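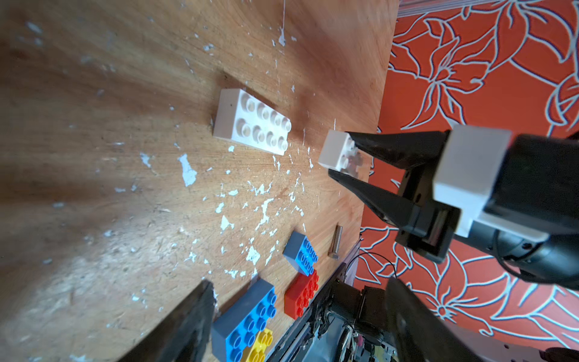
Week 4: Working in Public Space

Reading for this week: Haddad, "Commissions and Their Neighbors," first two sections.

Estrella Ledesma trained as a printmaker and moved to large outdoor work after a residency at Plokside. Her best-known piece, Rotich, is made of 431 lengths of salvaged rope knotted over a steel arch. It stood in a bus station forecourt for two years and was then taken down, as the contract required.

Terms to know
Site-specific: made for one place and changed by being moved.
Temporary commission: the artist agrees to a removal date before work starts.
Maintenance plan: who cleans and repairs the piece, and who pays.

Compare Rotich with Erasto Laizer's Karnard, a permanent work in cast concrete. Both were paid for by a city – only one was put to a public vote.

For next class, bring one page on a public artwork you pass often. Slides go up on 13th January.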